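Saturday, May 4, 2019

# Clustier shorts list

A table of 1504 short films shown at small festivals, with title, running time, country as printed in the programme, and section. Compiled by Graziella Guerra from paper catalogues. Read the caveats before you use it for anything.

## What I'd trust

Titles and running times, mostly. 124 films had two different running times in two catalogues; I kept the longer one and put `1` in `time_clash`. I doubt the longer one is always right.

## What I wouldn't

`country` is whatever the programme printed. Co-productions usually lose every partner but the first, so please don't make a map out of it.

`premiere` is worse. 66 films claim a world premiere at both Tidden and Grasso, and somebody is wrong. I've left the claims as they stand. 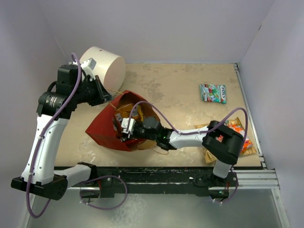

*Two arms on the black rail, white walls on three sides.*

`award` covers only prizes named in a catalogue. Festivals print those a year late, if they print them, and an empty cell means nothing at all. I've seen the column used to work out a "success rate" for first-time directors. It can't give you one.

## Files

- `films.csv`: one row per film
- `sections.csv`: 75 section names, spelling untouched
- `clashes.csv`: both running times, with page numbers

## Known gaps

The Hestent catalogues are missing their student pages. I was promised scans by June and will believe it when they arrive.

## Corrections

Open an issue and give a page number. "The director told me" won't get a row changed.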